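Lolton Electronic Music Club -- minutes of the monthly meeting, 26/01/2020

Held in the upstairs room at Flultach Hall. 16 members present. Apologies were received from 3 members.

## 1. Previous minutes

Accepted with one correction: the loan synth went out with a 5-pin MIDI cable, and the cable is now listed with it.

## 2. Sync trouble at the last open session

The drum machines drifted against the laptop during the second half. Two members tested the setup again at home and found clock being sent over USB and MIDI at the same time. Agreed that the laptop will send clock over MIDI only, through the thru box, and that every other unit will have clock send switched off before it is plugged in. A label with these settings will go on the box lid.

## 3. Vi patch library

The shared folder for Vi now holds 30 patches. Several have the same name, and four load with the filter fully closed. Agreed to use bank letter, then type, then name. Patches that make no sound on load will be moved to a separate folder until their makers have looked at them. There was a request to keep sample-based patches out of the main bank. No decision -- carried over.

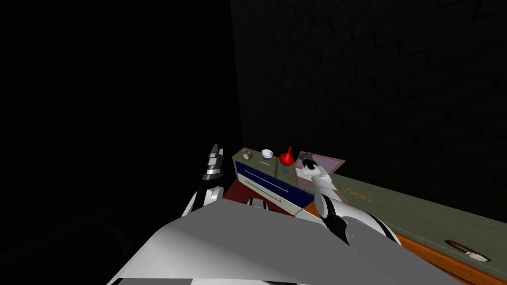 *Simulated room corner with patterned stone wall.*

## 4. Lundley session

Lundley has offered an evening in March. The room has one power circuit near the stage, and the mixer there has 4 free stereo channels. Sets will be limited to 30 minutes, with changeover included. Members who want to play should bring a stereo output on two quarter-inch jacks. Headphone splitters caused hum last time and will not be used.

A vote was taken on allowing backing tracks. Passed, provided that at least one part is played or sequenced live.

## 5. Workshop topics

Suggestions were parameter locks, side-chain compression without a compressor, and recording separate tracks over USB. Parameter locks was chosen for the next meeting. Bring your own sequencer if you have one -- two will be available to share.

## 6. Other business

The small audio interface has a noisy left input. It will stay out of the loan list until it has been opened and cleaned.

**Actions**

- Print clock settings label for thru box
- Rename Vi patches
- Confirm the March date with Lundley
- Clean interface input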